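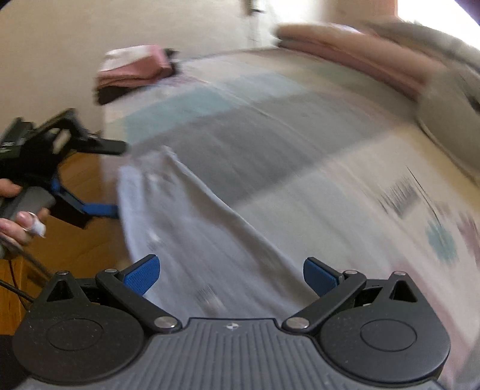 Bed with a pastel patterned bedspread, Verkurside

Verkurside Home Swap: Your Questions

Swapping homes is a wonderful way to travel, and we love that so many of you write in before your first one. These are the questions that come up most. If yours isn't covered, send us a message through the Contact page and we'll add it the next time we update.

How does a swap work?

You stay in another member's home while they stay in yours. No money changes hands between you. You agree on the dates together, write down the house details for each other, and then you go! Most members swap at the same time, but you can also do it in two halves, which suits people with a cabin or an apartment that sits empty part of the year.

Where can I go?

Right now we have homes in 19 towns, with Clindell and Ngcobo the newest on the map. Clindell is already very popular with walkers (the river path starts practically at the station), and the Ngcobo listings have some of the best kitchens we've come across. Please do read the notes on each listing, they're written by the owners and they're full of good things.

My place is small and pretty ordinary. Will anyone want it?

Yes! People worry about this more than anything else, and small apartments go fast. A couple coming for a music festival or a new grandchild wants a clean bed, a decent shower and a bus stop. Tell people what you like about living where you live. The bakery that opens at 6 a.m. belongs in your listing. So does the noisy road, please.

How long is a typical swap?

Anything from a long weekend up. Our minimum is three nights. Longer swaps are lovely if you can manage them, because by the second week you know which grocery store you like and people start saying hello.

Do I have to empty my closets?

No. Clear a shelf and some hanging space, plus a bit of room in the fridge and the bathroom cabinet. Anything private or precious can go in one closet with a lock or a note on the door. Members are very good about this.

What about sheets and towels?

The host puts out clean ones and the guest washes them before leaving, unless you've agreed on something else. Two sets per bed makes life much easier. Leave a note about how your washer behaves -- every washer has its own ideas -- and say whether things can go in the dryer. If you're catching an early train and the last load won't be done, tell your partner the night before and leave everything in one pile.
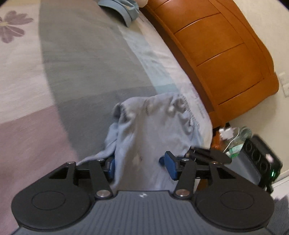

Huguette Joly: We write our laundry arrangement into the first email now, before we even get to dates. One swap we each thought the other was bringing towels, and both families ended up drying off with beach towels for a week. Still friends, and we're going back in May.

Can I bring my dog? Can I leave my cat?

Both are possible and both need a clear yes from the other side. Plenty of members are delighted to have a cat for company, and feeding instructions can go in the house notes. For dogs, say the breed and size up front, and mention if there's a yard. Use the "pets welcome" filter to save yourself some time.

What goes in the house notes?

Wi-Fi password, trash day, how the heat works, where the fuse box is, the neighbor's phone number, and anything that sticks, drips or needs a firm push. Leonie Janssen has let us share her notes as a sample, and they're a joy to read (there's a whole paragraph on the oven). You'll find them under Downloads.

Am I covered if something gets broken?

Call your own home insurer before you list and ask how they treat guests who don't pay. Get the answer in writing. For small things like a glass or a plate, replace it and leave a note. For bigger ones, talk to your partner the same day.

My swap partner canceled. Now what?

Oh, that's a rotten feeling, and we'll do our best to help. Post on the Last Minute board and write "canceled" in the title so it goes to the top. Lucienne Lemaire found a replacement in Clindell that way and liked it so much she's booked it again.

Please don't buy nonrefundable tickets until both of you have signed the swap form.

How do I join?

Fill out the form on the Join page and add a few photos taken in daylight. We read every listing ourselves, so give us three working days. Roel De Haan will write to you with your login and any questions about your listing, and then you can start browsing. Have fun with it!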